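Chapter 10
Teaching by Showing

Humaira Gondal

The idea in this chapter is easily put. If you can't write down how to do a job, do the job yourself, record what you did, and let the machine copy it. Most of us learned to tie our shoelaces that way, and it is tempting to think a robot might learn to tidy a bathroom in the same fashion.

I'd ask you to hold off being tempted for a few pages. Showing a robot a task is a useful method and I have used it for years, but the claims made for it tend to run ahead of the evidence. When someone says a robot "learned from people", you should want to know which people, how many tries they were allowed, and what was thrown away.

There are two common ways of showing. In the first, called hand guiding, you take hold of the arm and move it through the job while its joints report their positions. In the second, remote control, you stay clear of the arm and steer it with a handset, a headset or a smaller copy of the arm. Hand guiding lets you feel when something jams. Remote control keeps your body out of the camera's view and can be used on an arm that exists only inside a computer, where nothing gets broken and a fresh start costs a key press.

The Brakcombe exercises, which we shall return to throughout the chapter, are of that last kind. The operator steers a simulated arm among household objects, and each attempt is stored as a run.

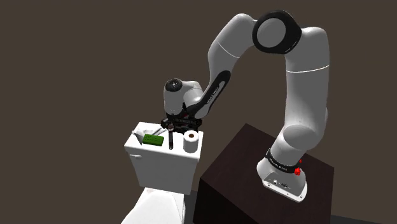 Figure 10.1 A simulated arm with its gripper over the lid of a toilet tank. The toilet roll stands to the right and a green bar lies to the left.

Consider how little room there is on a lid of that size. A person clearing it would brush past the roll without a thought, and would catch it if it tipped. An operator at a screen has no sense of touch and often a poor sense of depth, so the hand slows down, stops short, creeps forward and backs off again. All of that goes into the record. A robot trained on the record may well learn to dither, and I have seen dithering described in a report as "careful behaviour".

The full Brakcombe set holds 3924 runs. It sounds a great many until you ask how they were made. If 23 operators share the work, we may be looking at 23 sets of habits, repeated. If one of them always comes in from the right, the robot may come to treat the right as the proper side. Size alone tells you nothing about this.

A further question is what the simulator leaves out. Real soap slides and real tissue snags on a finger. The Jatix simulator, used for the exercises, treats soft things as if they were stiff, and its makers say so plainly in the manual. Those who quote its results are less forthcoming.

None of this makes the method worthless. Section 10.2 covers a trial at Flistton in which 30 hand-guided runs did better than a much larger set made by remote control, and Section 10.3 gives Lamptey's objections to the way that trial was scored. Read both before you decide.

Before going on, choose a small job at home and write out what your hand does, including the false starts. Keep the page. You will need it for the first exercise.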